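Home Helpers and Sorters wanted: Flallden House Clearing and Care, start in October

Do you like a good tidy? Do you get a small thrill from finding the right drawer for something that has been sitting on a windowsill for a year? Then please read on, as we are looking for five new people to join us and we would love to hear from you!

Flallden is a small household help service. We go into ordinary homes, mostly lived-in flats and family houses, and help people get their rooms back in order. Sometimes that means a spare bedroom that has filled up with boxes. Sometimes it's a study with forty years of papers in it, or a sitting room where every lead and charger has ended up in one basket. We don't judge and we don't throw anything out without asking. Our customers are nearly always in the house with us, and a lot of the job is chatting with them while you sort.

The work is split into two kinds of visit. Short visits last two hours and deal with one corner, one cupboard or one shelf. Long visits last a full morning and you'll be in a pair. Last year we made 941 visits, and 469 of those were to people who had used us before, so we must be doing something they like.

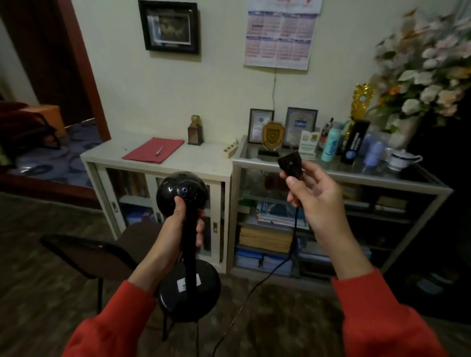 Small electrical things take up more of a visit than you might expect. Most homes have more of them than anyone remembers buying, and they tend to live on the floor or on top of whatever cupboard is nearest. We ask helpers to keep each one together with its own lead, and to follow the cord by hand from plug to base before moving anything. A black two-pin plug and a thin black cord like these are very easily muddled with the next one along. If there's a label on the base, as there is on this one, copy what it says on to the visit sheet. Then ask the customer whether the thing stays in the room, goes in a box or goes to someone else. You don't need to be an electrician, and you won't be asked to open or mend anything.

Paper is the other big one. You'll be handling books, folders, old bills, school reports and letters, and you should be happy to go slowly with them. Rafia Abbasi runs our paper training and she is brilliant at it. You'll spend your first two days with her at the Gilani Street office, and after that you'll go out with either Ikechukwu Bako or Rin Hirano until you feel ready.

What we'd like from you:
A friendly manner with people of all ages
Fair handwriting, for box labels
Able to kneel, reach and carry a medium box up one flight of stairs
Free on at least three mornings a week
A second language is very welcome (Urdu, Japanese and Igbo are all in use on the team already)

Experience in a shop, library, care home or removals firm is handy, but we've taken on plenty of people with none of these. You don't need a car. Travel between visits is paid, and so is training.

To apply, write to Nusrat Warraich at the Flallden office and tell us a bit about yourself. One page is fine. Please include the room or cupboard you are proudest of having sorted out, yours or somebody else's! Quote reference 2397 so your letter reaches the right tray. Letters should be with us by the end of August.

Questions about hours or pay can go to Kamran Jadoon at the same office, extension 845. He's there in the mornings.

Posted 1 June 2020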